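Ticket 919: Door badge readers at Cistcombe drop offline overnight
Status: Resolved, monitoring

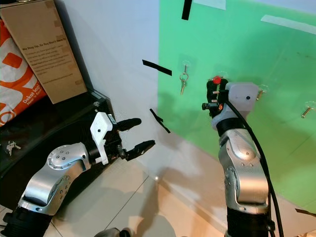 Cistcombe, green panel and white wall at the corner.

Reported by: Facilities desk, Cistcombe
Product: Farkas door controller, managed through Drodus
Priority: Medium

Original report

Since the start of September, the badge readers on the ground floor go offline some time after 2 a.m. and stay that way until the controller is power cycled. Doors still lock. People arriving at 6 a.m. get a red light and have to use the keypad. The second floor is on its own controller and is fine. Drodus shows the ground floor controller as "Unreachable" with no other error.

Entry 1

Asked the site for the controller event log and the Drodus sync history. Also asked if anything changed at the end of August. Site says no changes to wiring or power. The badge list was updated for the new season, but only through the normal import.

Entry 2

Log received. The last event each night is "Sync started." There is no "Sync finished" after it. Start time varies between 2:05 and 2:20 a.m., which matches the nightly job in Drodus. Manual syncs during the day complete without trouble, so the network path looks okay at least during working hours.

Entry 3

Had the site swap the patch cable and move the controller to a different switch port. Failed again the next night at 2:11 a.m. Put the original cable back. Switch log shows the port stayed up the whole time, so the link is not dropping. The controller stops answering on a live port.

Entry 4

Checked power. Supply reads normal at the controller terminals with all locks engaged. Backup battery tests good. Ruled out power.

Entry 5

Compared the two controllers. Same firmware. The difference is the badge list. Second floor has a short list. Ground floor gets everybody, including expired badges going back several years. The nightly job is a full sync, and the daytime manual sync only sends changes. That explains why we could not reproduce it during the day.

Ran a manual full sync at 4 p.m. with the site on the phone. Controller went unreachable partway through. Reproduced. Power cycled, readers came back.

Entry 6

Exported the ground floor list. It is well over 3,000 records. This controller was set up with the small memory profile, which takes up to 3,000. Past that it should reject the extra records and log a warning. On this firmware it hangs instead. The August import pushed the list over.

Asked Tasbridge, who did the original install, whether there was a reason for the small profile. They said it was the default at the time and they have no objection to changing it.

Entry 7

Workaround applied:
Turned off the nightly full sync for the ground floor controller only.
Left the change-only sync on, every 50 minutes.
Readers stayed online overnight.

Note for the site: with full sync off, a badge deleted in Drodus is still removed at the next change sync. No need to remove it by hand.

Entry 8

Site approved cleanup of expired badges. Archived them in Drodus in batches of 50, because larger batches time out in the web console. List is now under the limit. Switched the controller to the large memory profile during the lunch break. This needs a restart and the readers were down for a few minutes. Ran a full sync right after and it finished with no errors.

Entry 9

Turned nightly full sync back on. Finished at 2:14 a.m. Readers online at 6 a.m., confirmed by the front desk. Same result the following night.

One reader on the loading side showed a slow response after the restart. Site reseated the connector and it went back to normal. Not related.

Resolution

Cause: badge list larger than the controller's memory profile, full sync hangs the controller.
Fix: expired badges archived, memory profile changed to large, nightly full sync restored.

Open items

Firmware defect reported to Farkas. No fix date yet.
Check the memory profile at other Tasbridge installs before their next badge import.
Leave ticket in monitoring until the end of the month, then close.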